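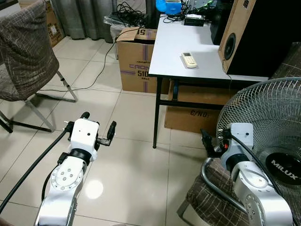 Both arms up, left gripper open, the Milux fan keeping us company.

Cable day! I've been putting this one off since February, and I finally sat down with the Wosora pair and rerouted the left arm. The thick black cable now runs up the outside toward the wrist — no more tugging when it rolls over. Noémi Kiss talked me into re-torquing the joint cap screws too (18 cycles of the homing routine afterward, zero faults!). Next up is the right gripper, which still drifts 2 mm when it closes. I love this stuff.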